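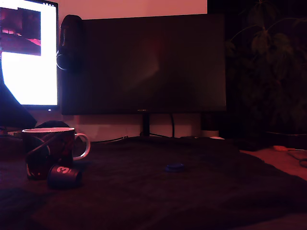 Desk clearing has become a standard trial for household manipulation systems, and it is a harder one than its modest appearance suggests. The chore has no fixed layout, no agreed end state and a large share of objects that must not be moved at all. On the desk shown here the items a person would pick up first are a mug with a loop handle and a dark blue cup lying on its side on a black mat. Both are within the range of a current two-finger gripper. The difficulty is in everything near them: headphones hanging at the edge of a monitor, thin cables along the back, a small dark disc on a dark surface, and light dim enough to push most depth cameras to their limits.

Panura, which builds arm controllers for light industry, began testing on desks in July. Its engineers had assumed the work would resemble bin picking, which the company already sells to packaging plants. The comparison held for less than a day. In a bin, every item is to be removed, and a failed grasp costs a few seconds. On a desk, a failed grasp can tip a full mug onto a keyboard.

Rocío Quintana runs the trials. Her group has logged 623 attempts at single-object pickup across ordinary home desks, with lighting left as the residents keep it. Rigid objects with handles gave the best results. Cups on their sides did worse than upright ones, mainly because they roll when a fingertip touches them off center. The group now closes the gripper along the cup's axis at reduced speed and accepts a cycle time that would be unusable on a packing line.

Dark objects on dark surfaces remain the largest source of missed detections. Active stereo sensors project an infrared pattern and measure how it shifts across a surface. Glossy black plastic reflects much of that pattern away from the sensor, and some black fabrics absorb it. The result is a hole in the depth map, which the planner may read as free space. A monitor that is switched off is therefore a collision hazard as well as a detection problem. Panura handles this by treating missing depth as occupied, a conservative rule that keeps the arm out of trouble and also keeps it from reaching a good part of the desk.

Cables are a separate matter. A cable has no useful rigid model. It may be fixed at both ends, at one end, or at neither, and a camera looking down from above cannot always tell. Quintana's software classifies anything long and thin as untouchable. "We lose some chores that way," she said. "We also stopped pulling things off desks."

Gertraud Wieser came to the problem from the other side. At Direvstead, a contract assembly shop, she spent two years trying to automate bench reset between shifts: tools to the rack, scrap to the bin, cups and personal items to a shelf. The shop had what homes lack, namely fixed benches, bright overhead lighting and the authority to tell people where things go. Painted outlines for each tool did more for reliability than any change to the arm. The system now resets 200 benches a week, with a person handling whatever is left in the reject tray.

Wieser is doubtful that the method carries over. An assembly bench has a defined clean state, and a home desk has one only in the mind of its owner. A cup lying on its side may be finished with, or it may have been put there on purpose. Vistari, a software supplier, proposes to learn each owner's preference from before-and-after photographs. Its current version needs 1,000 image pairs per household, more than most owners would ever supply.

Speed is the other open item. Quintana's arm takes close to a minute to collect one mug and set it in a tray, including two pauses to look again. A person carries two at once without stopping work on anything else. Panura has not set a release date for the desk system and for now plans to sell the gripper separately, to shops with marked benches and good light.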